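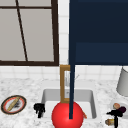
White sink and marble countertop beneath a tiled backsplash.

Hurnholm Resident Parking — Frequently Asked Questions

Who can apply for a permit?
Any adult whose main address falls inside the Hurnholm zone. Streets on the Hustcombe side of the railway belong to a separate zone and have their own form.

How much does a permit cost?
The first permit for a household is £49 a year. Each further permit is £19 on top of that rate. Payment is taken when the application is approved.

How many permits can one household hold?
Up to 3, including any issued for company vehicles. A company vehicle needs a letter from the employer showing the registration number and your home address.

Does a permit guarantee a space?
No. It allows you to use any marked resident bay in the zone. There are 2,000 bays and none is assigned to a particular address.

Do I need to display anything in the windscreen?
No. Permits are held against the registration number. Check that you have entered it correctly — the letter O and the figure 0 are the usual cause of penalty notices.

I have changed my car. What should I do?
Log in to your Holst account, open Vehicles and replace the old registration. The change applies at once. Courtesy cars can be added in the same place with an end date.

Can visitors park in resident bays?
Yes, with a visitor session started from your account. Sessions end at midnight and must be started again for the next day.

Can I use my permit in the Laretti car park?
Only between 6 pm and 8 am. Outside those hours the normal tariff applies to all vehicles.

What happens if I move house?
Cancel the permit from your account. Full unused months are refunded to the original card. Permits cannot be passed to the next occupier.

When are renewals sent out?
All permits expire at the end of October. A reminder goes to the email address on the account.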